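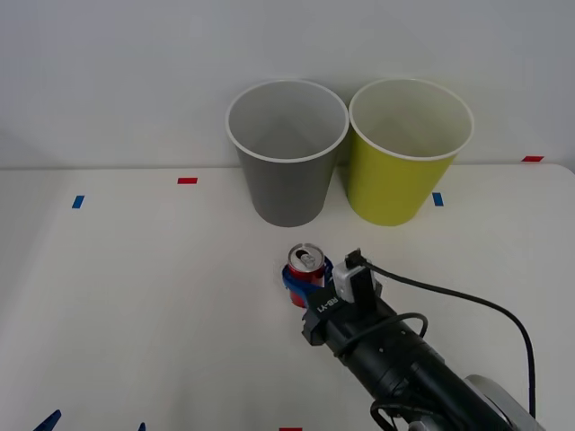
12/24/25

Quiet in the shop today, so I finally sat down to write up the sourdough discard business, which I have been promising the rest of you since April and which by now lives on the backs of envelopes and inside the lid of the flour bin.

The question, for anyone coming in fresh: can we keep the starter in the cold room between bakes and still get a decent loaf out of it, or do we really have to feed it every day, holidays included? I have always fed daily, mostly out of guilt, and I wanted to know if the guilt was earning its keep.

I split the old Plollau starter into two jars. Jar one stayed on the shelf over the proofer and got fed every morning with the usual white flour. Jar two went into the cold room and was left completely alone for nine days. I did go in and look at it more than once (I can't help it), but I kept the lid on and my hands off.

When it came out it had a layer of gray liquid on top and smelled strongly of nail polish, and I came very close to throwing it away. Stirred the liquid back in, gave it a feed of the Mornex whole rye, and left it by the window. Nothing at all by lunch. By closing time it had started to move, and the next morning it was up against the lid and smelled like apples again, which cheered me up more than it should have!

Baked both the same way after that, the plain Ora dough at the wetter setting, 22 hours in the fridge after shaping. Notes on the loaves:

- Daily jar: good spring, even crumb, pale crust on the left side where the oven always runs cool. Mild. It's the loaf we sell.
- Cold jar: a little flatter, darker crust, more open in the middle. Noticeably sourer, and I have to say I liked it better with butter, though it would be too much for the sandwich people.

Now, one bake proves very little, and I know I gave the cold jar rye and the other one white, so the comparison is muddy. I only thought of that with the loaves already cooling. Next round both jars get rye for the first feed and I'll write the dough temperature down for each, which I forgot this time. I'd also like to try it with the Gautam flour if there is any left in the back. It drinks more water than you'd expect, so go slowly with it.

For the break, then: I've fed the shelf jar and put both of them in the cold room, bottom shelf, lids resting and not screwed down. Please don't feed them, even if they look sorry for themselves. If the liquid on top goes pink or orange, throw that jar out and wash everything it touched. There's a dried backup in the tin with the spare lames.

Still to do when we're back: order bannetons, fix the drawer that sticks, and find out who has the good scraper.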